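Werkstatttagebuch Textil, April
Eingetragen von Nusrat Talpur, Montag, kurz nach halb fünf

Heute also endlich die Faltmuster für den Wäscheschrank, die ich seit Wochen vor mir herschiebe. Noreen hatte mir die Kiste mit dem schwarzen Stoff schon am Freitag an die Tür gestellt, damit ich nicht wieder daran vorbeilaufe, und das hat gewirkt. Es ist der matte von Skastodik, Bahnbreite 70, gewaschen und einmal kalt gemangelt. Ich mag ihn lieber als den von Brivura, der zwar schöner fällt, aber jede Falte sofort wieder vergisst, sobald man ihm den Rücken zudreht.

Angefangen habe ich auf dem großen Tisch im Nähzimmer und mich gleich geärgert, wie immer bei Schwarz: Auf der grauen Filzauflage sieht man die Kante einfach nicht. Man streicht und streicht und weiß am Ende nicht, ob die obere Lage bündig liegt oder einen Fingerbreit übersteht. Auf einer weißen Platte ist das eine ganz andere Arbeit – da zeichnet sich jede Unregelmäßigkeit ab, und man muss nicht ständig mit der Lampe herumwandern. Das bitte merken, falls jemand von euch die nächste Serie übernimmt: dunkle Stoffe nur auf hellem Grund falten, helle meinetwegen auf dem Filz.

Zur Faltung selbst. Ich bin beim langen Streifen geblieben, so wie Noreen ihn im Winter vorgeschlagen hat, also quer gelegt, oben der schmale Umschlag, darunter die breite Fläche. Der Umschlag darf ruhig ein wenig auftragen, das gibt Halt beim Hochnehmen. Wenn man ihn zu flach presst, rutscht einem die untere Lage weg, und dann fängt man von vorne an (heute zweimal passiert, beide Male meine Ungeduld).
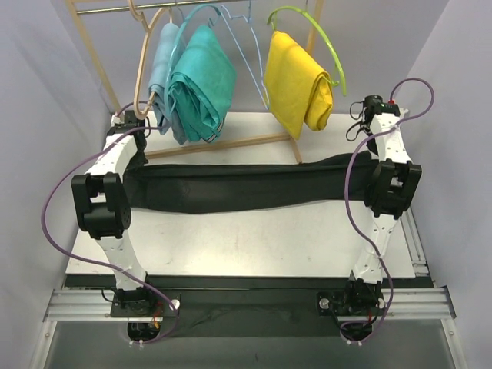
Schwarzer Stoff als langer Streifen gelegt, oben der schmale Wulst; weiter hinten drei gefaltete Tücher, hängend.

Die Fläche unter dem Umschlag ist mir am wichtigsten, sie soll möglichst glatt bleiben. Mit der flachen Hand von der Mitte nach außen, nie von einer Seite zur anderen durchziehen, sonst wandert der ganze Stoff mit und man hat am Ende einen Bauch. Das habe ich noch von Frau Janjua aus der alten Mangelstube gelernt, die uns damals mit einer Engelsgeduld danebenstand und immer nur »Mitte, Mitte, Mitte« gemurmelt hat. Ich ertappe mich dabei, dass ich es inzwischen selber murmele.

Beim Aufhängen gefalteter Tücher bin ich noch unentschieden. Hängend brauchen sie wenig Platz und man sieht auf einen Blick, was da ist, aber ich fürchte um den Bruch, wenn sie über mehrere Tage so bleiben. Bei dem Leinen von Prelletska hatten wir im Herbst lauter schiefe Knicke, die auch das Bügeleisen nicht mehr ganz herausbekommen hat. Vielleicht lag es am Leinen, vielleicht an der zu dünnen Stange. Noreen meint, eine dickere würde reichen, und sie hat bei solchen Dingen leider meistens recht.

Für morgen: Streifenfaltung noch einmal mit der Bahn in Breite 74, die liegt im Regal unten links hinter den Garnrollen. Und Seidenpapier bestellen, 16 Bogen sind noch da, das reicht nicht für den Schrank. Die Filzauflage nehme ich heute Abend zum Ausbürsten mit – bitte nicht suchen.

2 Kommentare · 1 Mal geteilt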